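Gallery: teaching the arm, October

Quick page, pictures first, proper write-up when Tia Blackburn gets a minute. Short version — we spent the month showing a robot how to tidy a shelf. By hand, mostly, then by remote from the next room. 71 takes kept out of the first batch. The target is 700, so, a way to go.

Task name on the sheets is Pladumia. Every take starts with the operator saying "Hello" into the headset so the audio lines up. Silly but it works, please keep doing it.
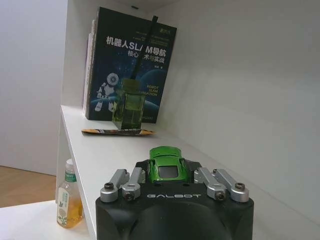 Marín, October — Wrist view, green sports car on the shelf, tail end toward the gripper. SLAM navigation book at the back, flat packet in front of it. The car is the favorite with new operators and also the one they get wrong. Shiny paint, low roof, easy to come in too high. Come in level and slow, line up the fingers on both sides BEFORE you close.

Some notes for anybody driving next, while I remember them.

By hand: hold the arm behind the wrist, not by the fingers. Let it feel heavy. If you fight it the take comes out jerky and Tia bins it. One smooth move to the shelf, stop, close, lift, back out the way you came. Don't turn the wrist on the way out, the upper shelf is closer than you think.

By remote: there's a small lag, you get used to it in ten minutes or so. People overshoot, then correct, then overshoot the other way. Take your hand off and wait a second, its fine. We keep takes with one correction in them. Three is too many.

Clear things are harder than solid ones, for the operator as much as for the arm. Go by the edges. Thin flat stuff, leave to the end of a session when your hands are warmed up.

Hunel is the name of the replay tool, people keep asking. Run it after every 3 takes, not at the end of the day — we lost a whole afternoon to a wrist offset that anyone would of seen in the first replay.

Sessions are 48 minutes, then swap seats. Write the take number on the sheet before you start, not after. Remote seat is free from 2 p.m. most days, ask Tia for the login.

More pictures when I've sorted the folder.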